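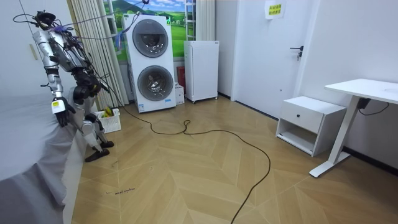
HOME & LIVING / PRESS RELEASES

FOR IMMEDIATE RELEASE
Saturday, February 3, 2007

Urby opens small-room show floor in Soltham: bed, laundry and window in one room

SOLTHAM - Urby, the small-space furnishing shop, opens its new show floor on Escobar Street today. Doors at 10. Free entry, no appointment.

The floor is made up of 17 full-size rooms, each one laid out for people who sleep, wash and store everything in the same four walls. No cutaway walls, no giant sofas. Real room sizes, real beds.

First up for visitors is the bed-and-laundry room. Pale gray sheet on the bed, wood floor, light vertical blinds at the window. The washer and dryer are stacked, white, two round doors one over the other, and they stand right in front of the window. Green hills and blue sky behind. A thin white ladder-style frame goes upright beside it.

Why laundry in the bedroom? Customers asked. Urby ran a survey of its mailing list last July and 51 percent of those who answered said they had no separate spot for a washer. Most were carrying bags down the street or using a shared machine in the basement. Stacking takes up the floor space of one machine and leaves the rest for the bed and a path to the door.

"We wanted a room you could try out," the company said. "Sit on the bed. Open the washer door and see if your knees hit anything. Thats the only way to know."

Visitors can do just that. Beds may be sat on and lain on (shoes off please). Doors and drawers open. Tape measures are on loan from the front desk, bring your own floor plan if you have one. Staff will sketch a layout on the spot, takes nearly 40 minutes, so come early if you want one the same day.

Bedding on the floor is from Nestutwood, which supplies Urby with plain sheets in gray, white and oatmeal. Sheets are cut generous so they drape over the side of the mattress and hide whatever is stored underneath. Sold singly or in sets. Twin, full and queen. King is on order and will follow in the spring.

Also on the floor:

- Fold-down tables and wall desks
- Under-bed drawers on casters
- Blinds cut to size while you wait, weekdays only
- Drying racks and narrow shelving
- A kitchen corner with sink and two burners, display only, not conected

Delivery inside Soltham is free on orders that include a bed or an appliance. Stacked units are delivered and leveled by a two-person crew. Hookup is extra and depends on the building. Renters should get written permission from the landlord before ordering, and measure the stairwell as well as the room. Units that will not go up the stairs can be returned but there is a pickup charge.

Opening offer: 4 free laundry bags with any Nestutwood sheet set, while they last. One offer per household.

Hours: Monday to Saturday, 10 to 6. Closed Sunday. Parking behind the building, enter from the side street. The front door is step free and there is an elevator to the upper rooms.

Price lists and floor plans for all rooms are availible at the front desk or by mail on request. Press visits before opening hours can be arranged, please call the shop a day ahead.

About Urby
Urby sells furniture, bedding and appliances for small homes. The shop is based in Soltham.

Contact: Urby Press Desk, Escobar Street, Soltham

###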